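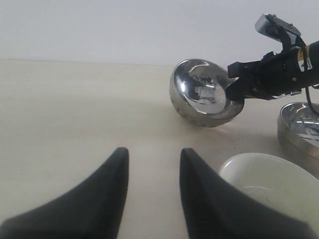
Section 3: Care of Stainless Steel Bowls

The bowls supplied with the Stanon kitchen set are intended for mixing, serving and cold storage. They must be washed before first use and inspected at regular intervals. A deep bowl with a mirror-like interior will show glare and the reflections of nearby objects, and these can easily be mistaken for marks on the metal. Inspection should therefore be carried out with the bowl tilted on its side, the lowest point resting on or close to a pale tabletop, and the angle altered slowly so that reflections move across the surface. A reflection will shift or change shape as the bowl is turned. A scratch or stain will remain in the same place on the steel.

This section applies to bowls bearing the part number 874. For lidded containers, refer to the separate Tunance leaflet packed with the lids.

3.1 Before first use

1. Remove all packing paper and any adhesive labels. Do not use a blade to lift a label. Soak the area in warm water until the label can be peeled away by hand.

2. Wash the bowl in warm water with a mild washing-up liquid. Use a soft cloth or sponge.

3. Rinse thoroughly inside and out.

4. Dry at once with a clean, lint-free cloth.

Note: A grey trace may appear on the cloth at the first drying. This is polishing residue from manufacture. Repeat steps 2 to 4 until the cloth remains clean.

3.2 Routine washing

1. Empty the bowl as soon as possible after use. Salt, vinegar, lemon juice and tomato should not be left standing in it overnight.

2. Wash by hand as described in 3.1. The bowl may also be washed in a dishwasher, provided that it does not touch cutlery or other metal items during the cycle.

3. If a dishwasher is used, remove the bowl when the cycle has ended and dry it by hand. Water left to dry on the polished surface will leave spots.

4. Wipe under and around the rim, where food is easily missed.

Caution: Do not use steel wool, scouring powder, oven cleaner or any product containing chlorine bleach. Damage caused by these products is not covered by the Cabrera household guarantee.

3.3 Removing water marks and light stains

1. Mix one part white vinegar with 4 parts warm water.

2. Apply to the marked area with a soft cloth and leave for 3 minutes.

3. Wipe in one direction. Circular rubbing may leave a visible pattern on the interior.

4. Rinse with clean water and dry.

Rainbow-coloured staining is usually the result of heat. It does not affect the safety of the bowl and will in most cases respond to the treatment given here. Where it does not, a cream cleaner sold specifically for stainless steel may be used, after a trial on the underside.

3.4 Inspection

Bowls in household use should be inspected every three months. Bowls in shared or institutional kitchens should be inspected monthly and the result entered on the form on page 134.

1. Place the clean, dry bowl on a steady table in good light.

2. Tilt it by the rim and examine the interior as described at the beginning of this section.

3. Turn the bowl and examine the exterior. Differences in finish between the inside and the outside are normal.

4. Draw a folded cloth slowly along the rim. If threads catch, the rim is damaged.

Caution: Do not test the rim with a bare finger. A bowl with a damaged rim must be withdrawn from use and must not be filed or sanded at home.

3.5 Storage

Bowls of different sizes may be nested, with a sheet of kitchen paper or a Fotside liner between each. Bowls of the same size should not be forced together. If two bowls have become stuck, stand the outer bowl in warm water and fill the inner bowl with cold water, then separate them by hand. Do not strike the rim or lever the bowls apart with a knife.

Store in a dry cupboard. Bowls which have been in storage for a long period should be washed before use.

3.6 Limits of use

The bowl must not be placed in a microwave oven, under a grill or directly on a hob. It may be set over a pan of simmering water, provided that it sits securely and oven gloves are worn when it is lifted.

Section revised 14th June. It replaces all earlier care instructions for this part number.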